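Grunditari on console: workers stop eating when the town passes 200 people

Posted by Crisanto Samonte

Hello everybody. I play Grunditari on console, the normal campaign, third map. My town was growing well until I reached 200 people. Now the workers stand near the kitchen with the hunger icon, but the storehouse has 370 units of bread. I built a second kitchen and nothing changed. I also restarted the console. Is this a bug, or do I make some mistake with the roads? I don't want to begin the map again, I have 30 hours in it.

Huguette Lavoie

It is not a bug, I think. A kitchen takes food only from a storehouse inside its circle, and when the town becomes large the carriers are too busy with stone and wood. Open the work menu, go to Carriers, and put Food at the top of the list. Then give at least 10 people to this job. After one game day the icons should disappear. Please check also that your second kitchen has its own door on the road — the game allows you to build it without one, and it gives no warning.

Jomar Castillo

same thing happened to me, i just deleted the big kitchen and made small ones. works ok

Begoñe Paredes

Huguette is right about the carriers, but on the third map there is one more matter. The bridge to Jimetcombe closes in winter, and if your bakery is on the other side, the bread is counted in the total but the carriers cannot reach it. Click on each storehouse to see what is really in it. I lost a whole town in this way in February, so now I keep one bakery on each side of the river. It costs more wood, but the people eat.
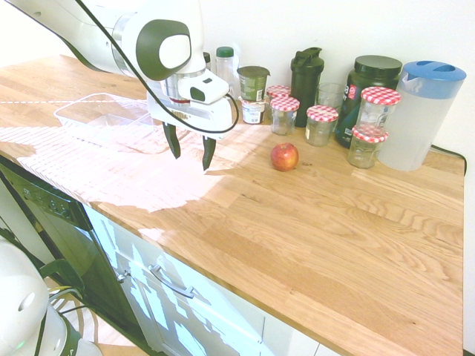
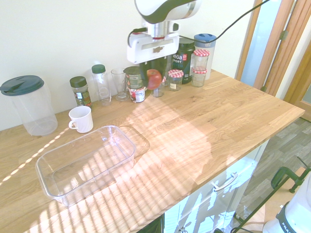 The countertop, two views.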